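The white tabletop in the back room has been up for 2 months now, and the surface is holding. I set the height at 88 cm, which suits standing work, and left the thin light-wood strip along the far side bare.
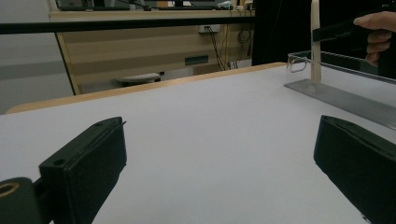
Cleaning is a damp cloth, then a dry one. The clear acrylic tray came from Jallard — ribbed floor, loop-shaped handle, easy to rinse. Small parts go in it and stay there. I priced a second tray at Coste and left it.

Next job is the Radia lamp. It has two settings, 200 and 300 lumens, and I want the lower one for evenings.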